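4. Reading Light Marks on Dark Matte Surfaces

4.1 What the survey covered

The Trararton survey began as a study of cleaning routines, and the marks themselves were meant to take up a paragraph or so. They took over. Anyone who has wiped a charcoal-colored appliance and then looked at it again from the side will know why: dark matte finishes hold on to a record of being touched, leaned against, set down and wiped, and the record is far richer than we expected when we wrote the protocol.

We looked at 152 dark gray or black objects in everyday use. The sample is uneven on purpose. It takes in kettle bases, drawer organizers, lamp feet, handles, tool bodies, the housings of small machines and a good many objects that their owners simply called "the holder" or "the bracket." Glossy objects were left out, and so were painted walls and furniture fronts, which are treated in Section 6. An object qualified if its largest visible face had a matte finish and was darker than the third step of the Avier gray card, a printed strip we kept in the kit bag and replaced when its corners wore down.

Objects were inspected where they stood. We did not ask people to leave things uncleaned before a visit, and we did not ask them to clean either. Inspections ran through February, when the light in most of the rooms was low and came from one side for much of the day. We were worried about this at first, but it helped enormously. A low side light brings up fine marks that an overhead lamp flattens, and it also shows how strongly the appearance of a single dark surface can change over the width of a hand.

4.2 Dust or scuff

The coding scheme asked for one decision above all others. Is a light mark something lying on the surface (dust, lint, flour, dried residue) or is it a change in the surface (a scuff, a scratch, a polished spot)? The distinction matters because the two call for opposite treatment. Dust should be lifted off with as little pressure as possible. A scuff cannot be lifted off at all, and rubbing at it tends to spread the polished area and make the part look worse.

On paper this looked like an easy question. In practice it was the most interesting one in the whole study! Fine light-colored specks on a gray ground give the eye very little to work with. Size does not settle it, as dust grains and tiny abrasions overlap in scale. Brightness does not settle it either, because both scatter light more strongly than the finish around them. What helps is shape and direction: scuffs are often short lines that share an orientation, while dust falls without any. But a surface that has been wiped once with a dry cloth can have dust drawn out into lines, and a surface that is handled from every side can carry scuffs with no shared direction whatever.

The problem gets harder again when the surface curves, and harder still when the finish has a speckle of its own. Figure 2 has all three conditions together.
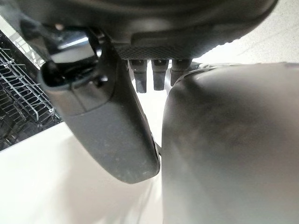

Figure 2. Fine light-colored marks, dust or scuffs, scattered over the lower half of the long curved gray part at left. The finish is matte and slightly speckled. Note the soft highlight down the right-hand edge.

We come back to this view often when talking through the scheme, as it holds so many of the features we care about in one small area. The marks are sparse and pale. They sit on a ground that already has some variation in it, so that the coder has to decide what belongs to the finish before deciding anything about the marks. The highlight along the edge gives a sense of the curve, and it is a useful reminder that part of what reads as "lighter" on a bent surface is only the light. Neither of our two coders was willing to assign these marks to one class from the picture alone, and we think that was the right call. It is entered as undecided.

Across the whole sample we logged 635 patches of light marks, a patch being any group that could be covered by the small window of the coding mask. Of these, 261 stayed undecided after the first pass, which was done by eye and without touching. That share surprised us. We had written the undecided class into the form as an afterthought, in the last column, and the column was too narrow for the notes that ended up in it.

4.3 The second pass

Undecided patches were looked at again, where the owner agreed, using a soft dry brush and then a damp cloth folded to a corner. The order is fixed. A brush moves loose dust without pressing it into the grain of the finish, while a cloth used first can leave a smear that looks very like wear until it dries. After each step the coder waited, turned the lamp to the opposite side and looked again.

Turning the lamp turned out to be as informative as the brush, and it is the part of the procedure we would most warmly recommend to others. A scratch has walls. Light from one side catches one wall, light from the other side catches the other, and a mark that dims or vanishes when the lamp is moved is very probably a groove. Dust is less fussy about where the light comes from. The test takes a moment, needs no equipment beyond a hand lamp, and can be done on things that must not be wiped.

Not every patch could be given a second pass. Some objects were in use, some were out of reach, and several owners preferred that we keep our hands off. We respected that without asking for a reason. Patches known only from a still picture were also left out of the second pass, however tempting they were, and they keep their first-pass code.

4.4 Where marks gather

Flat faces and curved faces behave differently, and the difference was plain even in the first week. On flat horizontal faces, dust settles evenly and tends to be read as a dull film. It is seldom noticed until something is dragged through it. On curved or sloping parts the marks are more often separate specks, and they draw attention one by one. Owners described these parts as "always dirty" more often than the flat ones, even where our coders rated the flat face as the dustier of the two.

Rounded tips and outer edges are the parts of an object that meet other things first, and they were where we most often confirmed scuffs in the second pass. We would not turn this into a rule for single cases. A rounded end is also easy to miss with a cloth, as the hand naturally slows and lifts before it gets there, so the last stretch of a long part may be left unwiped time after time.

Texture brings its own pleasures and troubles. Crosshatched and knurled strips, ribbed grips and similar patterned areas broke up the light so well that marks were hard to find at all. One set of Brurnska drawer dividers had a fine ribbed band beside a smooth panel of the same gray, and both coders independently rated the band as clean. Brushing it over white paper told another story. We now treat patterned areas as a separate case - they are coded only after brushing, and an unbrushed patterned area is entered as "not read."

Recesses were the last category. Slots, sockets and other openings collect dust in their lower corners, but their dark interiors are difficult to judge. Where the inner surface is glossy, a reflection can pass for a pale deposit. The lamp is helpful again: a reflection travels when the lamp moves, and a deposit stays where it is.

4.5 Agreement between coders

Agreement was strong on flat faces, fair on curved ones and poor on speckled finishes, in that order and without exceptions among the object groups. Most disagreements concerned whether there was a mark at all. Once both coders accepted that a speck was a mark and did not belong to the finish, they usually gave it the same code, including the undecided code.

Halfway through we added a reference patch for each speckled object, taken from a sheltered area such as the underside or the inside of a fold. Comparing the exposed face with the sheltered one made the coders faster and a good deal happier, and it settled several long-running arguments about a set of black shelf ends from Kruger whose specks turned out to be in the material. The earlier speckled objects were recoded in the same way wherever a sheltered area could be reached. Those that could not be recoded are flagged in the object list and are left out of the comparison of finishes in Section 5.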